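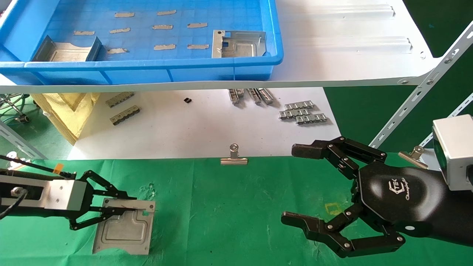 Werkstatt & Alltag

Das Leben in Streifen

Von Bernardo Carvalho

Es gibt Menschen, die glauben, eine Werkbank sei zum Arbeiten da. Crescencio Aguirre weiß es besser. Eine Werkbank ist zum Ablegen da, und gearbeitet wird auf dem Rest, der übrig bleibt. Bei Kerstead, einem Betrieb, der Blechteile in kleinen Serien fertigt, ist dieser Rest mit grünem Stoff bezogen und verblüffend frei.

Alles andere liegt dahinter oder darüber. Oben auf dem weißen Bord steht die blaue Kunststoffschale, links darin das U-förmige Profil, rechts die flache Platte mit dem erhöhten Rand. Dazwischen kleben beigefarbene Klebestreifen in Reihen, die man mit gutem Willen gerade nennen darf. »Das ist die Ordnung«, sagt Aguirre. Ich nicke höflich.

Der Klebestreifen wird in der Literatur über Werkstätten sträflich vernachlässigt. Über Hobel gibt es Bildbände, über Schraubstöcke vermutlich Gedichte. Den Streifen reißt man ab, klebt ihn irgendwohin und hat ihn vergessen, bis man am Feierabend einen am Ellbogen findet. Aguirre klebt seine auf Vorrat. 186 hat er im Februar verbraucht, das weiß er, weil die Buchhaltung danach gefragt hat. Warum sie gefragt hat, weiß er bis heute nicht.

Eine Etage tiefer, auf der weißen Platte, wird es lockerer. Drei Lochstreifen aus Metall liegen übereinander wie eine Treppe, die ein sehr kleiner Architekt angefangen hat. Links zwei geriffelte Halter, weiter zur Mitte ein schwarzes Quadrat, so winzig, dass man es beim Niesen verlieren könnte. Ganz außen hängt ein gelber Lappen über die Kante, zerknüllt, wie Lappen eben hängen.

Am besten gefallen mir die Foldback-Klammern, silbern, hinten am grünen Tuch. Im Büro halten sie Steuerunterlagen zusammen und haben nichts zu lachen. An der Werkbank wirken sie wie befördert. Aguirre kauft sie im Karton zu 360 Stück, was mir für einen einzelnen Mann ehrgeizig erscheint. Er findet, man wisse ja nie.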